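To: Daleton Site Operators list
From: Manipulation Safety Office, Sedgwick
Date: 28th March
Subject: Re: Arm stop near sink fixture, unit 3809

The Bellance site wrote:
> Unit 3809 stopped twice during the counter routine. On the second stop
> the wrist was very close to the faucet. The log shows a force limit
> fault on joint 6. May we resume at reduced speed?

The request to resume is not approved at this time. The log indicates that the wrist passed inside the clearance zone for fixed plumbing before the force limit was reached. The clearance check should have halted the arm first, and it did not. 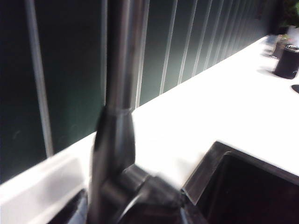
A similar fault was recorded in June at Daleton. In that case the fixture had been left out of the stored map after a software update, and the arm treated the space as free. Dremico has been asked to confirm whether the same update, release 18, is installed on unit 3809.

Until a reply is received, all sites running release 18 are to observe the following:

Keep the arm parked when the routine includes a sink or faucet.
Do not raise the force limit on any joint.
Do not clear the fault log before it has been copied to this office.

Bellance is also asked to send the stored map and the wrist calibration file for both stops.

Manipulation Safety Office
Sedgwick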